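How to Fold Striped Microfiber Cloths So They Stay Folded

Posted 16 June 2019 by Selina Frei
Filed under: Laundry, Small Jobs

I love a folded microfiber cloth. There, I said it! Cotton dish towels are easy, they practically fold themselves, but the thick loopy gray ones with the white stripes have a mind of their own, and for years mine lived in a heap at the bottom of the cleaning cupboard. Then my neighbor Roos Kramer showed me how she does hers, using the stripes as a guide, and I went home and refolded every one I owned that same evening.

This is her method with a couple of changes of mine. It works on long cloths, the kind you'd use for floors or big countertops, and on flat mop pads too as long as they don't have a stiff backing.

What you need

A clean, flat surface, longer than your cloth. White or pale is best because you can see gray lint on it and wipe it away before you start. A table is much nicer than a bed (a bed gives under your hands and the edges wander).

Your cloths, washed and completely dry. No fabric softener, please! It coats the fibers and then they push water around instead of picking it up.

A shelf, drawer or box to put them in. I have a shallow Busell drawer that takes a single row.

Step 1: Shake and sort

Take each cloth by one short end and give it a good snap. Microfiber grabs everything in the dryer, so pick off hair and threads now. Put the ones for floors in one pile and the ones for kitchen and windows in another. If you have different colors, let the color do the sorting for you. In my house yellow is for the bathroom and gray is for everything else, and even the kids have got the hang of it.

Step 2: Lay it flat

Set the cloth down with a long side toward you. Hold one end with your fingertips right on the hem and smooth toward the other end with your free hand. Go with the stripes and don't scrub back and forth. The loops catch on each other and you'll get little ripples that turn into big ones once you fold.

Look at the stripes now. If they bow in the middle, the cloth has pulled out of shape in the wash. Hold down one hem, tug the opposite one gently, and most of the time they'll straighten right out. A corner that keeps curling up can be pressed under your palm for a moment.

Step 3: Pick up two corners

Pinch the two corners of one short end, one in each hand, and lift. You want a proper pinch with a bit of the hem in it, as the very tip of the corner slips out so easily. Keep your hands apart so the end is stretched between them. Some sag in the middle is fine, it disappears when you set it down.

Step 4: Fold end to end

Carry those corners over to the far end and lay them on top of the other two. Put the hems together first and then let the rest drop. Smooth from the hem back toward the fold. Check that the stripes on top run in the same direction as the edge of the table, and if they don't, lift and try again. It takes seconds and makes such a difference to the finished stack.

Step 5: Thirds

Turn the cloth so the fold is on your left. Bring the left side over by a third, then the right side over the top of it. The hems should end up tucked inside and you'll have a neat fat packet with stripes on the front. Press it once with your flat hand. Done!

For a very long cloth (my Rillen floor ones are monsters) fold end to end twice before you do the thirds.

Step 6: File them upright

Stand the packets on edge in the drawer with the folds facing up. Five fit comfortably in mine. If they flop over, put a bookend or a small jar at the back.

A few extra notes

Frayed hems: trim the loose threads with small scissors and don't pull. A pulled thread can take a whole row of loops with it.

Cloths with a tag: I fold so the tag ends up inside.

Cloths that are past it: mine go in a bag for bike chains and muddy boots. 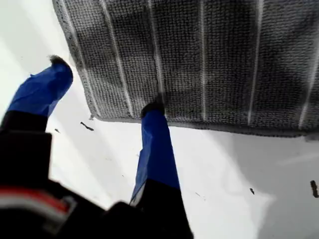
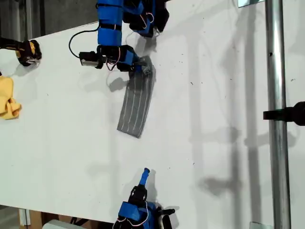
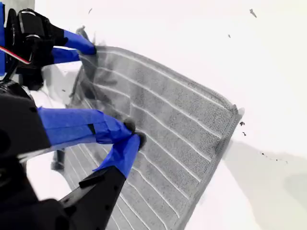
Gray microfiber with white stripes: held at the hem in the first picture, laid out lengthwise in the second, lifted in the third.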